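July 13, 2023

Slept badly again, so I'm writing this at the kitchen counter with the window open and a mug of lemon balm tea that has already gone cold. The lemon balm is out of the big pot by the back steps. I cut it right back last week and it has come up thick and bright green, and the bees are furious with me for taking the flowers off, but the leaves taste so much better before it blooms! I put a handful in the mug, pour the water on, put a saucer over the top and then forget about it. Every time.

I've been trying the valerian from Irholm for 12 nights now. I wanted to give it a fair go before I said anything, even in here. The smell is as bad as everyone warned me (old socks, wet dog, a bit of blue cheese) and it has moved into the cupboard and got into the oats. I've put the jar inside another jar. As for the sleeping – well, I fall asleep a bit faster, I think, but I still wake up at some silly hour and lie there going over grocery lists. So maybe it's the tea, maybe it's just that I've been going to bed earlier to take it. I can't tell. I'll finish the jar and then stop for a while and see if I notice any difference.

I did remember to ask at the pharmacy about taking it with my allergy pills. The pharmacist said she'd skip the pills at night while I was using it, or skip the valerian, one or the other, so I'm taking the pill in the morning. My eyes are itchy by supper, but it's manageable.

The St. John's wort oil is coming along. I picked the flowers at the end of June, up the track behind the old quarry, and let them wilt overnight on a dish towel before they went in the olive oil. It's been on the sunny sill since then and it's turning that wonderful dark red. I shake it when I walk past. I used last year's on my shoulder after digging and it felt lovely, though I suspect half of that is just having a rub. Must write on the label NOT FOR DRINKING, because it does look like something you'd put on a salad.

Midtbø had their summer sale and of course I went in for one thing and came out with a bag. Dried elderflower, a bit of marshmallow root, and a packet of calendula petals that I absolutely did not need with a whole row of calendula in the yard. The elderflower was 555 for the big bag. I stood there doing sums in my head and then bought it anyway (the hedge by the road got sprayed this year and I'm not picking from there). If I'm careful it'll get me to October, when the rosehips are ready and I can go back to being smug and free of charge.

I also nearly bought the Heratard drops. They're in a very pretty bottle and the leaflet goes on for pages about calm and balance and mountain air. 1000 milligrams of something, but I could not work out whether that was per dose or per bottle, and the print was too small without my glasses. I put them back. If a label makes me squint that hard I'd sooner make my own.
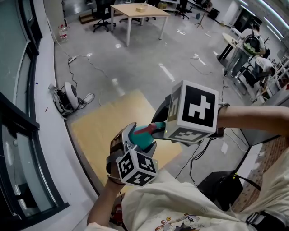 Anyway, my own tinctures need straining this weekend and I keep putting it off. There's the yarrow, the lemon balm and one I forgot to label, which smells like thyme and might be thyme. I need more muslin. I also need to remember that the last time I strained everything at once I ran out of little bottles and had to use a mustard jar, and the whole batch tasted of mustard until Christmas.

Tried the Zemolero balm on the gnat bites. It's mostly beeswax and plantain, as far as I can see from the tin, and it stopped the itching for long enough to let me get on with the weeding. A chewed-up plantain leaf straight off the path does the same job for nothing, but you do look a bit odd.

Walked up to the top field after lunch. The meadowsweet is out all along the ditch, and so tall, and that sweet almondy smell was everywhere. I only took a few heads. I don't drink much of it, my stomach can be funny, but I like it hanging in the hall. The thermometer on the shed said 70 when I got back, so perfect drying weather, and I hung the lot up with the mint.

Things to do: muslin, little bottles, wash the sieve, move the valerian out of the oat cupboard altogether. Try chamomile tonight instead and put the phone in the other room.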